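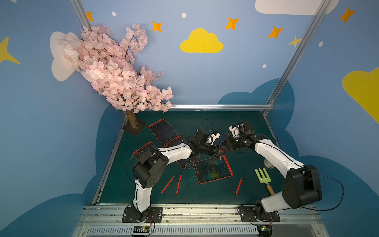 Two robot arms holding a small object over a green table.

Resident permit and a hire van: where can I leave it overnight?

Posted in Parking and Driving, May 21, 2021

Csaba Antal

Hello all. I am moving from Prakmont Road to a flat near Korunen Square, and for the move I will hire a van. I must collect it in the evening and the hire office wants it back the next day before noon, so it has to stay one night on the street.

My own car has a resident permit for zone 15. The van of course has another number plate. I have read the council page two times and I do not understand if I can put the van on my permit for one night, or if I must buy visitor vouchers, or if the resident bays are free in the night anyway. The sign at the end of my street says only "Permit holders" and the hours, but one part of it is covered with a sticker and I cannot read when it finishes.

There is also the car park behind the Panagiotou bakery. Is it permitted to leave a van there overnight? It would be a long wheelbase van with a normal roof.

Thank you in advance for your help.

Flirkwood_Lena

You cannot move the permit to the van for one night. I asked for this when my car was in repair, and they told me that a temporary change is only for a replacement car from a garage or from the insurance, with a letter. A hire van for moving does not count.

What you can do is use visitor vouchers. They are sold in books in the library on Flirkwood Street, and if you have a resident account you can also buy them online, but the paper ones come by post, so do not leave it to the last days. You scratch off the date and write the number plate with a pen. Please write it clearly, my brother got a ticket when his 7 looked like a 1.

In zone 15 the control stops in the evening and starts again in the morning, so probably you need only one voucher, for the morning. Check the hours on another sign in the same zone, they are all the same inside one zone. And report the sticker to the council. The form asks for the number on the lamp post, on mine it was 2570.

For the loading itself you can stop on a single yellow line if there are no small yellow marks on the kerb. Stay with the van and keep the doors open when you carry.

mobber19

Forget the bakery car park, there is a height bar. I did it last November with a van and had to reverse out with people waiting behind me.

Panos K.

The height bar was taken away in spring, but now there is a maximum stay of 2 hours for customers and a private company controls it with cameras. So the answer is still no for the night.

If you move to Korunen Square, look also at the new address. It is a different zone, and the vouchers from zone 15 are not valid there. I would ask the new landlord if he can give you one for the unloading.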